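Somel Black Backdrop, Tabletop Size
Item no. 3213
Sold by Kamel Studio Supply, Gikby

Black fabric backdrop for product photos, small displays, school plays on a table, craft fair stands and anything else that needs a plain dark background. Sold as the cloth only, or as a kit with the Treten bench stand.

The Somel is a woven polyester cloth with a brushed face. The brushed side is the one that faces the camera or the customer. It takes most of the shine out of the fabric, so a desk lamp or a window off to one side won't leave a bright patch in the middle of the cloth. The back is smoother and slightly lighter in colour. A small tag is sewn into the bottom corner of the back so you can tell them apart in poor light.
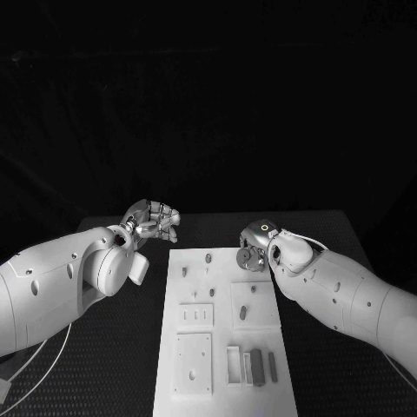
Work board set up on a dark table surface.

Size and weight

The cloth has a finished drop of 125 cm. That suits a normal table or bench with the cloth hung behind it. If you want to bring the cloth forward and sit your items on it, you will lose some height at the back, and for that we suggest ordering two and using the second one flat. Joining them with the supplied clips leaves a line at the back of the table. The line can be hidden by the item if it has any height to it.

The top has a sewn pocket for the cross bar. The sides and bottom are double stitched. There are no eyelets in this size. We had them on the older version and people kept asking for them to come off, as they caught the light in photos.

The full kit weighs 8 kg in its bag, and nearly all of that is the stand base. The cloth on its own is light enough to post in a satchel.

Colour

Black only. We stopped carrying the charcoal in July and won't be getting more. A few people have asked about a white Somel. There isn't one, and the nearest thing we stock is the matte paper roll, listed under Paper.

Black cloth from different batches can vary a little. If you need two or more that match, put them in the same order and we will cut them from one roll.
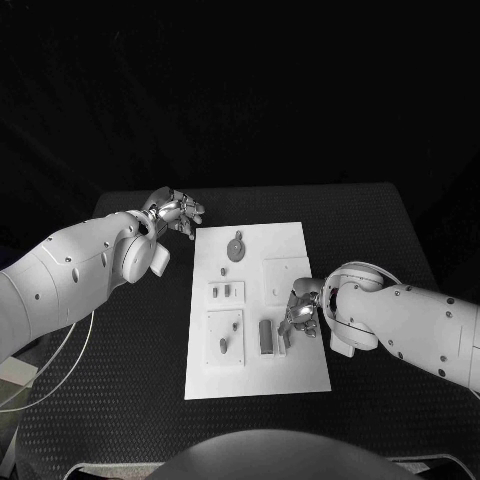 White board on a dark textured mat, black backdrop behind.

What to put on the table

A black backdrop looks best over a dark surface. A pale timber bench will show as a hard line across the bottom of the picture and will bounce light up onto the cloth. A dark mat, a dyed sheet or a painted board will all do the job. Textured mats hide dust and fingerprints better than smooth ones and don't slide around as much.

White and light coloured items are the easiest to shoot on this cloth. Expose for the item and let the background go. If your camera is on full auto it will try to brighten everything, and the cloth will come out grey. Turn the exposure down a step or two until the black looks black on the screen. Dark items need a light from behind or from the side to give them an edge.

Using it with the Treten stand

The Treten is a two-post stand with a flat steel base and a cross bar that slides out to the width of the cloth. No tools. Put the bases down first, fit the posts, then thread the bar through the pocket before you lift it on. Trying to thread it once the posts are up is possible but you need a second person.

Leave a gap between the cloth and the back of the table, a hand's width or more. The further back it hangs, the less you will see of the weave and the folds.

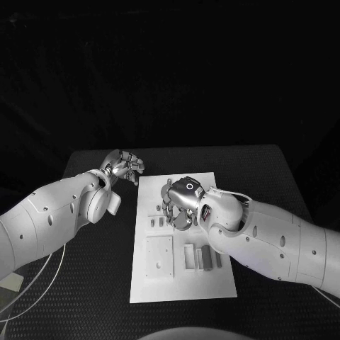 If you already have a stand or a curtain rail, the pocket takes a bar up to 20 mm across. Anything thicker and you will need to clip the cloth over the top. Bulldog clips are fine. Tape is not, as it pulls the brushed nap off when you remove it and leaves a shiny strip.

Creases

The cloth is shipped folded and will have fold lines when you open it. Hang it overnight and most will drop out. For the rest, use a steamer on the back, or a cool iron with a tea towel over the cloth. Don't iron the brushed side. Faint creases don't usually show once the exposure is set properly, and soft folds can look good behind a plain item if you would sooner leave them.

For storage, roll it on a cardboard tube with the brushed side in. Folding is all right for transport but the lines come back if it stays folded for months.

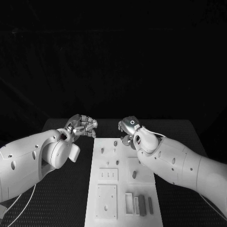

Black fabric backdrop with soft folds, over a dark tabletop.

Washing

Cold machine wash, on its own the first time. Line dry in the shade. No bleach and no fabric softener. A lint roller takes care of pet hair and fluff and is all the cleaning most people will need.

The cloth has no flame retardant treatment. If your hall or venue asks for treated fabric, please look at our stage drapes instead.

What's in the box

Cloth only: one Somel backdrop, two spring clips, care card.
Full kit: one Somel backdrop, Treten stand (two bases, two posts, one cross bar), four spring clips, carry bag, care card.

Spare posts and bars for the Treten are kept in stock. Spare bases are ordered in.

Pickup, delivery and returns

Pickup is free from our counter in Gikby. The cloth can be sent anywhere by post. The full kit goes by courier, and we can't send it to a post office box.

Unused cloths can be returned in the original packaging. Cut or hemmed cloths can't. We can shorten a cloth before it leaves the shop if you add the drop you want to the order notes.

For trade accounts or matched sets, contact Maricica Avram at the Gikby counter.

Page last updated 23 Dec 2025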